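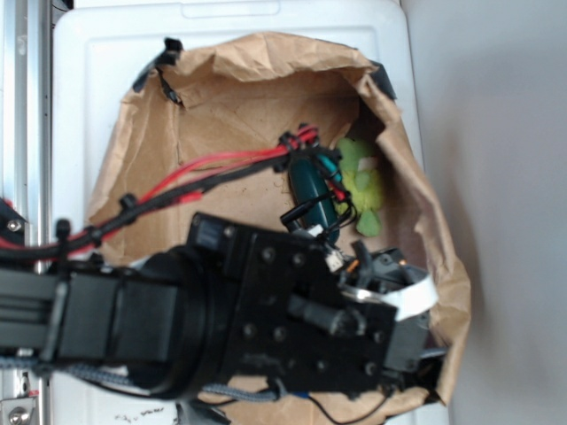 Figure 1. The arm reaching over the paper bag, green plush and dark teal object at the bottom.

Evaluation of the Eltudex Starter Gripper Kit
Turnbridge Robotics Lab, final report, submitted 6/28/19

1. What we bought

The Eltudex kit costs $299 and is sold as "ready to pick in an afternoon." It came in February. We were picking by April, so the brochure is right if you take a generous view of afternoons. The price covers the gripper, a wrist camera, a mounting plate and a bag of bolts. It leaves out cable clips, and we now have strong opinions about cable clips.

The software is called Taipe. It records demonstrations, replays them, and trains a small model to copy them. The manual spends a page on training and eleven on choosing a color theme.

2. The task

Eltudex demos its gripper on wooden cubes spaced out on a flat table. We wanted to know how the kit copes with a paper bag, where the walls lean in, the floor wrinkles, and objects end up wherever they like. The goal was to lift one named object and set it down outside without taking the bag along. Tape on the rim helped a lot with that last part and probably deserves an author credit.

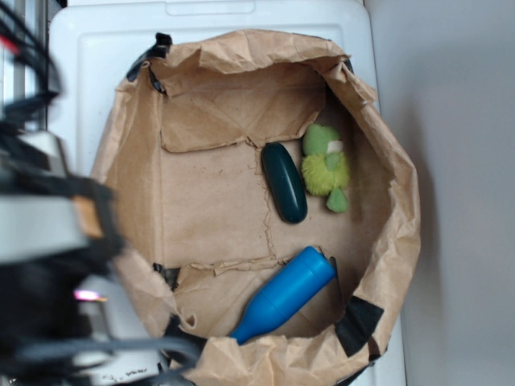 Does the kit need a special computer?
Any recent laptop will run Taipe for recording and replay. Training the model is slow without a graphics card, so plan on leaving it overnight.

3. Results

We logged 806 attempts over the semester. The smooth oval object was the best behaved, as long as the fingers came down across its short side. The blue bottle shape depended on which way it was lying. The plush toy was easy to grab and hard to let go of, a problem the Eltudex troubleshooting guide files under "user preference."

Most failures came from the bag. A finger would catch a fold, the wall would sag, and the side camera would lose sight of whatever we were after. The wrist camera did better because it looks down between the fingers, though it blurs when the arm moves at anything above the lowest speed setting. We used the lowest speed setting.
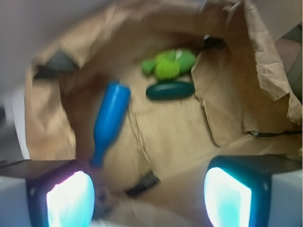
Figure 2. Wrist camera view into the bag, with both fingertip pads lit.

4. Setup and support

Mounting took 2 people, one to hold the gripper and one to discover that the cable was on the wrong side of it. The bolts fit. The cable routing diagram shows a different model, possibly a nicer one.

We wrote to Eltudex support twice. The first reply was a link to the manual. The second was useful: it told us to lower the grip force limit before working with soft objects, and this cut down on crushed bag floors right away. That advice should be in the manual, where there is plenty of room next to the color themes.

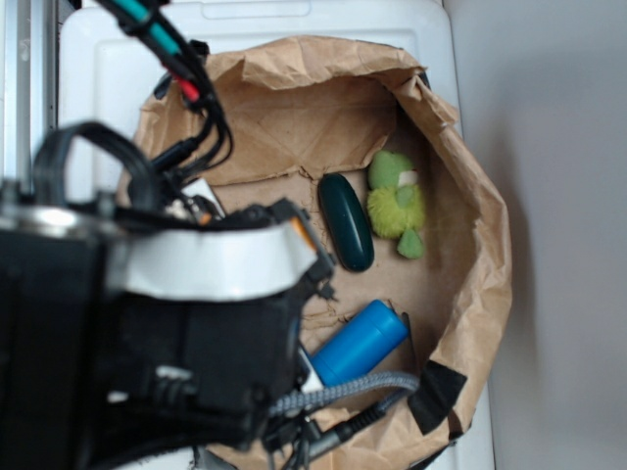 A customer review on the Clullus store page puts it more kindly than we would, saying the gripper is "worth the money once you stop believing the quick start guide," and recommends ordering a spare cable with the kit. We ordered the spare after the first cable had already made the case for it.

5. Would we buy it again?

Yes, for a class that has a whole semester and some patience. A group with 2 weeks should stick to cubes on a table. For next year we would like a second fixed camera, a stiffer bag, and a version of Taipe that saves the log before it crashes. Our recordings and settings files are on the lab's shared drive in the folder called final_final.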